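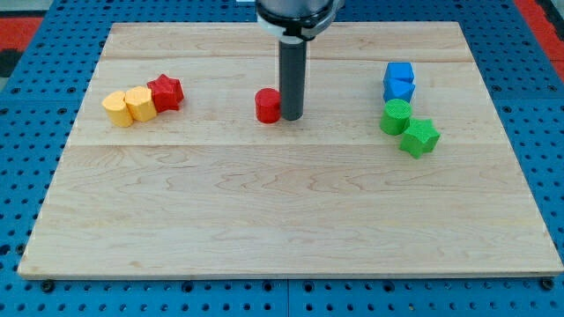

Maple is a hardwood favored for cutting boards, floors and bowling lanes, three places where people drop things. It is pale, hard and close-grained, and darkens slowly to a honey color that owners either prize or try to sand off. Most boards are glued up from planks, as single wide pieces tend to cup. Makers advise a coat of mineral oil every 30 days, advice widely admired and seldom followed. In the town of Godoy, a maple counter at the Tresari bakery is said to be 200 years old, chiefly by the bakery.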